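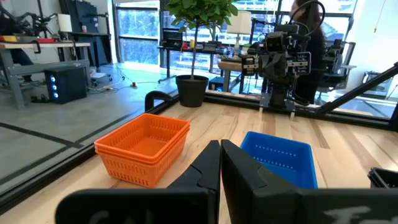

Pesbridge two-arm sorting table, wood top, plastic baskets.

Pesbridge two-arm table – buying and planning page

Quick version for people putting numbers together before September. Longer spec sheet on request, ask for Najwa Hamdan at the Pridby office.

What's in the base price: table, black metal frame, 2 arms with two-finger grippers, one day of setup. Not in the base price: baskets, spare fingers, computer, desk to put the computer on. People forget the desk.

Lead time is 9 weeks from deposit. Paint or frame changes add to that, so decide early.

Baskets and trays. Buy more than you think. Mixed colors if you're sorting by color, obviously. Cheap mesh or slotted plastic is fine, the red, blue and black ones on our table are nothing special. Stick to one or two sizes – every new size is more setup time and setup time is what you pay for. 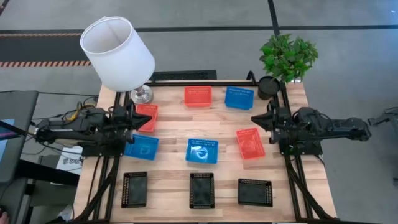 Floor space and power

Leave walking room on all sides, not just the front. Tape the floor before delivery. Cables run down the frame so plan your outlets near the corners, and get them in the electrical budget now, not after. Frame comes in 47 inches wide as standard. Measure your doors. Please measure your doors.

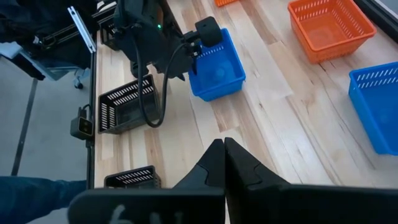
Spare parts are where budgets go wrong. Most first orders have a line for the arms and nothing for fingers, pads or cables. Put in a full spare set per arm. Cable slack is worth a look too: the black one hanging off the far arm drops in a long curve right in front of a basket, and a loop like that can snag if your baskets are tall. Clips are on the acessories list. Twal finger sets fit, Drarkier ones need the adapter plate.

Service plan: yearly, one visit included, parts extra. Can be added up to the day of delivery, after that theres an inspection fee. 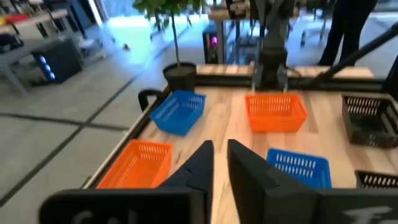 Ruba Semaan: We budgeted for the table and forgot training completely. Ended up moving money from the spares line to cover two extra days. Would put training in as its own line from the start. Does the service visit count toward it?

Reply from Pesbridge: No, training is quoted seperately. Ask for it on the same quote and it ships as one order.

Prices last checked 10 July 2026.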